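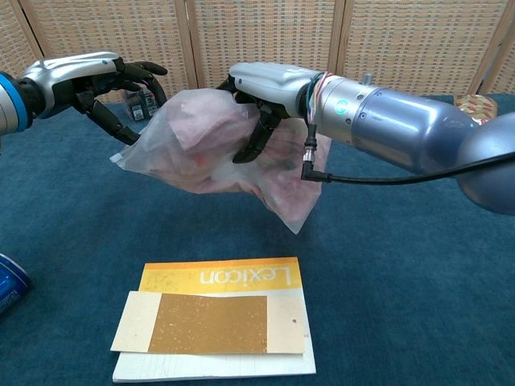 Teleop working group, minutes

January 23, 2025
Written up by Damilola Ugwu

Present: Ramil Padilla, Toon Leemans, Binta Etim, me. Euan Swanson sent apologies and a long email, which I've folded in where it fits.

1. Last meeting's minutes

Fine by everyone, except that Toon wants it noted he said the gloves were "laggy", and I had written "baggy". Fixed. (They're also baggy on Binta, so I don't feel too bad!)

2. Where we are with the bag task

Ramil gave the numbers. We have 2,415 demonstrations saved on the Tamuno server, and 97 of those are bag handling. I thought we had a lot more than that, and so did Toon, but Ramil has been throwing out anything where the operator stopped midway to fix their headset.

We then talked for ages about the clear plastic bag, the crumpled one with the pink and red stuff inside. Binta has done most of the driving on it and she says the trouble is knowing when you've got a decent hold. You pinch near the top with the right hand and from the headset it looks like you've got it, but see-through film gives you very little to go on. Her trick is to keep the left hand open and close by, fingers down, so it's ready for the corner. I tried it her way on Tuesday and liked it much better than my own way, which was mostly squeezing and hoping.

Toon asked if we should be teaching two different styles at all. His worry is that the policy will learn a mush of both. Ramil would like some variety in there. We went back and forth and landed on this: everybody starts with a right-hand pinch from above, and what the left hand does after that is up to the operator, as long as it's slow.

3. Clutter on the table

Euan's email says to leave the other things where they are between takes, the Lexicon booklet with the gold card on it, the blue can, the red and gold box, all of it, and only shuffle them every 16 takes. I'd been tidying up after each one, sorry Euan. Binta pointed out that the can rolls if you bump the table, so she'll write down its position whenever it moves. The teal cloth stays. Ramil wants to try a plain one in May and we'll argue about it then.

4. Hand guiding or remote

Bastmont still want to see some demonstrations made by physically moving the arms, as well as the remote ones. Toon did a short session like that at Haltereck and found it great for the big arm moves and pretty hopeless for fingers, because you can't hold two forearms and ten fingers all by yourself. We agreed to do reaching and placing by hand, and keep anything with bags on remote. I'll write that up for Bastmont in plain words.

5. Cables

Short one. Please look at the black cable under the right wrist before you start, and leave it some slack. Ramil is going to see if the thin colored wires at the joint can have a sleeve over them. He's asking Batero for a price.

6. To do

Ramil: sleeve price, and re-check the takes he threw out in case a few can be trimmed and kept.
Binta: a one-page note on her left-hand trick, plus the can log.
Toon: retune the glove delay and let me have a go before he locks it.
Euan: send the shuffle list for the table.
Me: Bastmont write-up, and book the next meeting somewhere with a working heater.

Contact: Damilola Ugwu, teleop working group | © 2025 Tamuno | Back to top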